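Modura 图纸与文件存放区 安全检查表（附意见）

检查日期：9/7/25
范围：一层整理间、一层密集架库房、二层平柜间、后走廊及卸货口
上次检查：May
本次检查项目分八部分，结果用“合格”“需整改”“不适用”三种写法。意见写在各项后面，整改期限统一放在最后。没有意见的项目只写结果。

一、出入口与通道

1.1 一层整理间主门向外开启，无上锁障碍。合格。

1.2 主门闭门器。需整改。
意见：门能自己关，但最后一段合不严，要推一下才进锁舌。防火门关不到位等于没有。调闭门器的末段速度，调完连续试几次，不用力推也应该扣上。如果调不动就换，别再用楔子。门后找到一块木楔，已经收走。

1.3 密集架库房内主通道净宽。合格。

1.4 密集架库房尽头支通道。需整改。
意见：尽头堆着待销毁的旧目录，靠墙码到肩膀高，占掉一半通道。上次检查已经提过，当时移走了，现在又堆回来。根子在销毁的批次拉得太长，建议另外给一个固定的待销毁位置，放在卸货口内侧带门的笼子里。

1.5 后走廊。合格。
意见：地上有推车轮子的黑印，不影响安全，清洁时顺手处理。

1.6 卸货口卷帘门的手动链。合格。
意见：链条挂钩偏高，个子小的人要踮脚。放低一格更方便，不列为整改。

1.7 各房间疏散图。需整改。
意见：二层平柜间的疏散图还是隔墙改动以前的版本，图上画着一扇现在已经封掉的门。重新出图，旧图当场撕掉，不要新旧贴在一起。

二、防火

2.1 灭火器在位、压力正常、铅封完整。需整改。
意见：全部在位。卸货口那只压力指针在绿区边缘，送检。平柜间那只挂得很好，前面却停着一辆平板推车，取用时得先把车拉开。推车停放的位置画线。

2.2 灭火器类型与存放物相符。合格。

2.3 烟感测试。合格。
意见：密集架库房的烟感响应正常，声光都有。后走廊的警铃声音比其他地方小，站在平柜间关着门能听见，听得比较勉强。下次测试时安排人在平柜间里面听，并写下结果。

2.4 喷淋头下方净空。需整改。
意见：密集架顶上又放了空盒子。密集架顶板一律不放东西，空盒子也不行。顶板上贴过的提示条已经脱胶掉了，换成铆上去的小牌。

2.5 易燃物。合格。
意见：整理间以前用的除胶剂已经换成小瓶装，放在金属柜里，柜门能关严。柜里有一瓶标签糊了，看不清开封日期，按过期处理。

2.6 纸屑和废纸。需整改。
意见：碎纸机旁边的纸袋装满以后没有当天清走，墙角靠着好几袋。规定是下班前送到卸货口。纸袋离插座很近，这一点比数量更要紧。

三、整理间工作台

3.1 台面平整、无毛刺、无翘边。合格。

3.2 台面承重标识。不适用。

3.3 台面上只放正在处理的一批材料。需整改。
意见：检查时看了几张台子，有的一张台上同时摊着两批，批次单夹在哪一批里要翻才知道。纸质材料混批以后很难再分开，尤其是没有页码的附图。

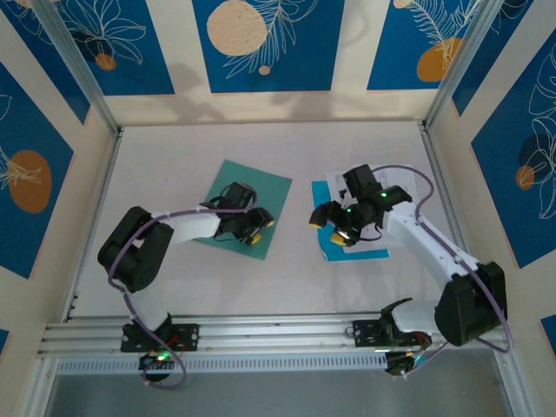
台面整洁这一条，历来是填表时最容易打勾、平时最难做到的。检查表上原来的写法是“台面无杂物”，太宽，建议改成“不同批次之间留出空隙，单张与卷夹不叠压”。按新的写法去看，浅色台面上那张绿色片材斜着放，有一个角朝向后面的围板，亮蓝色和白色打印纸的那一处在另一边，两处能分得开，这样就可以算过；要是再叠上第三样，就不能打勾。方向摆正当然更好，装袋时少转一次，不过歪着放不扣分。

3.4 台边高度与座椅匹配。需整改。
意见：两把椅子的气压杆已经撑不住，坐下去慢慢往下沉。坐低以后手肘架在台沿上，时间长了肩膀受不了。换椅子，或者先停用。

3.5 刀具、裁纸器。需整改。
意见：裁纸器的护板在，压手的那一侧少一颗螺丝，护板会晃。停用，挂牌，配上螺丝再开。拆订书钉用的小刀要有刀套，抽屉里那把没有。刀片回收盒已经满到投不进去，有人把旧刀片插在盒子边上的泡沫里，这种做法立刻停止。

3.6 台灯。合格。
意见：灯罩温度用手背试过，可以接受。灯臂不要转到纸堆正上方长时间开着。

四、图纸取放与搬运

4.1 大幅图纸取放有两人配合的要求，并张贴在平柜旁。合格。

4.2 平柜抽屉限位。需整改。
意见：平柜是 Trollard 的老款，限位片靠一小块弯铁卡住。编号 12 的平柜最下面一屉限位片断了，全拉出来会直接掉到脚面上。已经用扎带临时封住，标了“勿开”。这一屉里的图纸在修好之前不提供借阅，急用的话由两人托着抽屉底取出。

4.3 同一柜内不能同时拉开两屉。需整改。
意见：老款没有互锁，只能靠习惯。上面两屉满载时一起拉开，柜子前倾的感觉很明显。柜脚后面要加墙面拉结，这件事上次写过，没有做。

4.4 图纸平放，不卷角，不折叠。需整改。
意见：多数屉内情况可以。个别屉里塞得过满，关屉时最上面一张被横梁刮起，边上起了毛。每屉装到横梁以下留一指的高度为止，多出来的另开一屉。已经有折痕的图纸不要反折去压平，放在吸水纸之间用平板压着，让它慢慢回来。

4.5 拿单张图纸时的手法。需整改。
意见：新来的人习惯捏住一角提起来，薄的描图纸一提就有一道弯。应当两手托住相对的两边，让纸自然垂成一个浅弧再移动。超过手臂长度的，下面垫一张硬纸板一起走。
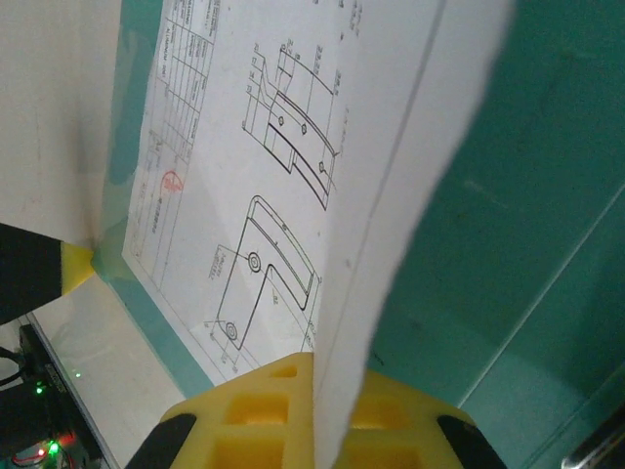 垫板用完要放回柜侧的架子上。检查时架子是空的，垫板散在几张台子底下，其中一块边角开裂，裂口正好能挂住纸。开裂的垫板剪成小块做隔板，不要再当垫板用。另外，从平柜到整理间要经过一段楼梯，拿着大图纸下楼看不见脚，规定是走货梯。楼梯口贴一张提示，字要大。

4.6 手套。合格。
意见：棉手套和丁腈手套分开放，取用方便。棉手套拿纸容易打滑，翻薄纸时用丁腈的，照片和底片照旧。

4.7 推车。需整改。
意见：刹车片磨平的推车还在用。货梯门口地面有一点坡，松手以后车会自己往走廊滑。磨平的那辆先退出使用，等换轮。推车载物不超过扶手高度，这一条做得不错。

4.8 梯凳。合格。
意见：踏面防滑条新换过。梯凳顶层不站人，凳子侧面的警示贴纸被撕掉了一半，补上。

五、密集架与货架

5.1 密集架手轮转动顺畅，锁定有效。需整改。
意见：架子由 Fumasari 供货。第一列手轮要用很大力气才能启动，转起来以后又收不住。轨道里清出了回形针、一段橡皮筋和一小片塑料封套。清完轻了一些，还是偏重，需要供货方来看轴承。其余各列正常。

5.2 进入列间之前挂“有人”牌。需整改。
意见：牌子都在，挂钩也在，用的人少。检查期间遇到的几次进出都没有挂。手动密集架速度慢，夹人的可能性小一些，但蹲在最下层取盒子的时候，从外面看不见里面有人。下次例会上专门讲一次，讲完抽查。

5.3 每层载荷。合格。
意见：密集架库房现存 1,111 盒，比上次多，分布比较均匀，重的在下面。装订成册的大本账簿没有上过第四层，这个习惯保持下去。

5.4 层板挂钩到位。合格。

5.5 盒子不突出层板边缘。需整改。
意见：新盒子比旧盒子深一点，靠近过道的一列露出层板。列与列合拢时盒角相互顶着，已经有压瘪的。采购时按层板深度定盒子，已到货的这一批改放固定架。

5.6 固定架与墙面连接。合格。

六、用电

6.1 插座、开关面板完好。合格。

6.2 不使用多级串联插线板。需整改。
意见：整理间碎纸机接在插线板上，插线板又接着另一块插线板，后面那块还压在纸袋下面。碎纸机启动电流大，必须直接插墙。墙插位置不够的话请电工加，别自己拉线。

6.3 地面电线有线槽或压线带。需整改。
意见：通往扫描仪的压线带翘头，鞋尖能勾到。重新贴之前把地面擦干净，旧胶不刮掉是贴不牢的。

6.4 除湿机。合格。
意见：水箱满了能自动停机，试过。排水管接头处有一圈水垢，看不到新水迹，继续观察。

6.5 下班断电。需整改。
意见：断电登记表从 May 中旬开始有空格，后面整页都是同一种笔迹一次补齐的。补填没有意义，漏了就空着，空着至少知道哪天漏了。

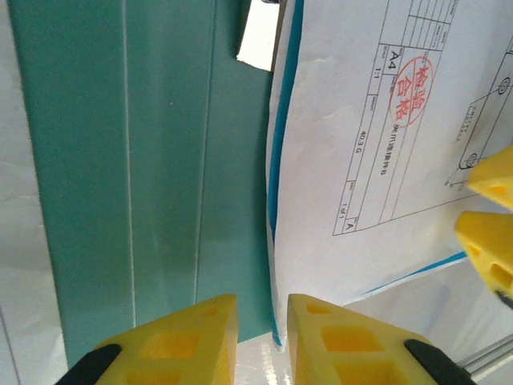 七、温湿度、漏水与虫害

7.1 温湿度记录仪在校准有效期内。合格。

7.2 密集架库房湿度。需整改。
意见：读数偏高的时段集中在早上，和空调夜间关停对得上。先把夜间模式改成低风量运行，看两周的记录再决定要不要加除湿机。靠外墙的一列打开看过，盒子底部没有发软，没有霉味。

7.3 顶部管道。需整改。
意见：平柜间上方有一段冷凝水管，保温棉接缝开了。下面正好是平柜。重新包接缝之前，柜顶先铺防水布，边缘要垂下来盖过抽屉面。

7.4 漏水报警绳。合格。
意见：用湿布试过，能响。

7.5 粘虫板。合格。
意见：有少量书虱，没有衣鱼。粘虫板上写的更换日期要用油性笔，水笔写的已经晕开。

7.6 外借归还材料的隔离。需整改。
意见：从 Nilsuwan 仓库调回来的材料按规定先在隔离间放满观察期，再进库房。这次调回 167 卷，登记上写的是分批隔离，隔离间里却只有最后一批，前面的提前上了架。材料外观没有问题，程序走得太快。今后隔离间门上挂批次牌，牌子没翻面就不上架。

八、待处理材料的临时摆放

8.1 临时摆放处有围挡，地面干燥，离墙。合格。

8.2 临时摆放处不占通道。合格。

8.3 片状材料单独平放，不直接摞在一起。合格。
意见：做得比较整齐，没有发现用胶带临时固定的情况。胶带一撕就带起纸面纤维，这个问题以前反复出现，这次没有见到。

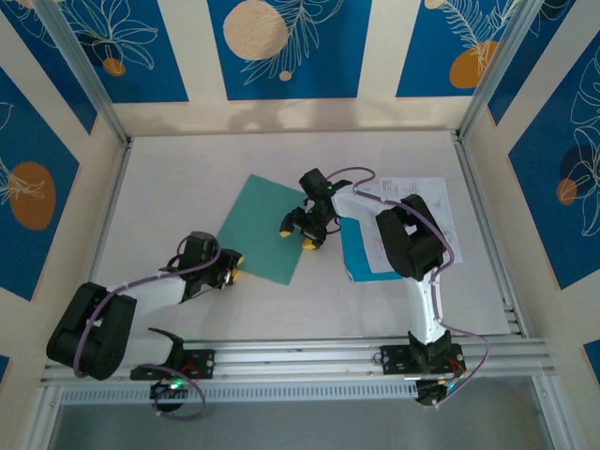

平放的间距没有写进原来的检查表，每次检查的人各按各的标准，结果前后对不上。有的认为边不碰边就可以，有的要求中间能放下一只手掌。从实际取放来看，手能从侧面伸进去就够用。白色底面上平放着 3 张片材，都集中在靠中间的位置，四周没有贴到围挡，蓝绿色的那张在浅底上一眼就能看清边缘，这种底色适合推广到隔离间。隔离间现在是深灰色橡胶垫，黑色封套掉在上面不容易发现，已经踩坏过。

8.4 临时摆放不过夜，过夜须加盖。需整改。
意见：盖布有，叠在柜子里没拆封。执行情况看不出来，登记表上也没有这一栏。登记表增加“是否加盖”。

8.5 临时标签。需整改。
意见：标签写法不统一，有的写日期，有的只写一个字母。至少要有批次号和放入日期，夹在材料旁边，不许直接粘在材料上。

整改期限

立即处理，当天完成：
2.6 废纸袋清走
3.5 裁纸器停用、刀片回收盒更换
4.7 刹车失效推车退出使用
6.2 碎纸机改插墙插
7.3 平柜顶铺防水布

本月内完成：
1.2 闭门器
1.4 尽头支通道清空
1.7 疏散图
2.1 卸货口灭火器送检，推车停放位画线
2.4 密集架顶板清空并铆牌
3.4 座椅
4.2 平柜限位片
4.3 墙面拉结
6.3 压线带
7.3 冷凝水管接缝
8.4、8.5 登记表与标签

需要外部单位配合，先报价后定日期：
5.1 密集架手轮
5.5 盒子尺寸调整
7.2 空调夜间模式（先自行调整，无效再请人）

其余标为“需整改”而没有单列的，属于操作习惯，在例会上说明，下次检查时复看。

补充意见

检查表本身也有要改的地方。第三部分和第八部分有重复，“台面”和“临时摆放”在整理间里常常是同一处，分成两项以后有人两边都不填。考虑下次合并。第六部分缺少充电器一项，手持扫描枪的充电座现在放在窗帘下面，应当补进去。

上次检查遗留的整改项里，1.4 和 4.3 这次仍在。连续两次出现的项目在复查单上用加粗框标出，复查单与本表订在一起，存放在整理间门后的文件格里。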